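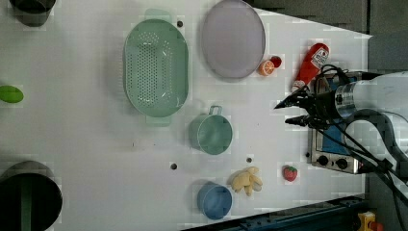 Gumwood Household Chores Study
Progress report to the Brovanell Fund
Thursday, August 18, 2022

Summary

We are a little past the halfway point and I'm happy to say the table-clearing work is going better than I dared hope in the spring. The arm now completes 3353 logged attempts across all chores, and the last 800 of those were run in July alone, after we stopped resetting the table from a fixed chart and let whoever was on shift lay it out however they liked. That one change cost us a bad week and then taught us more than the two months before it.

What the arm can do

Picking up a single item and putting it somewhere sensible is close to routine for us. Plush and hard plastic toy food go well. So do cups, as long as they are upright. Ketchup bottles lying on their side were a headache all spring, mostly because the arm kept going for the cap and the bottle would swing round. It now prefers the body of the bottle most of the time, and when it does go for the cap it lifts more slowly. I watched a long run of these one afternoon and it was a real pleasure!

Sorting food from dishes is also in good shape. The arm puts fruit and vegetables in the colander and leaves the plate alone when asked to, even when a piece has been set right up against the plate.

What it can't do yet

Thin, flat things. A plate with a low rim on a smooth table gives two fingers very little to work with, and our success there is poor enough that I would not call it a skill. The trick of sliding the plate to the table edge and pinching it works in practice runs, but it takes longer than a person would put up with.

Crowded corners are the other weak spot. When pots stand near the edge of the arm's reach it will sometimes give up on a perfectly easy item beside them. Toaster oven doors and knobs are on the plan for the next stage, and we have not started scoring them.

Can a machine clear a kitchen table for you today? Ours can clear most of one, slowly, with somebody nearby. Prins, our comparison site, has the same task set up with real crockery and sees much the same pattern – good on chunky objects, weak on flat ones – so I don't think the toy food is flattering us.

Equipment and spending

The grasp planner was moved to the new Zivside release in July. It took 2 days longer than planned and we lost one set of calibration files, now redone. Replacement finger pads are wearing out faster than we budgeted for, and we would like to move a small sum from travel to parts. The form is attached separately. Everything else is on budget.

Next stage

We will add 20 new household objects, half of them flat or floppy (dish towels, lids, trays). We also want to start two-step chores, such as emptying the colander before moving it. Visitors from the Fund are very welcome to come and lay the table themselves.

Next report due at the end of the coming quarter.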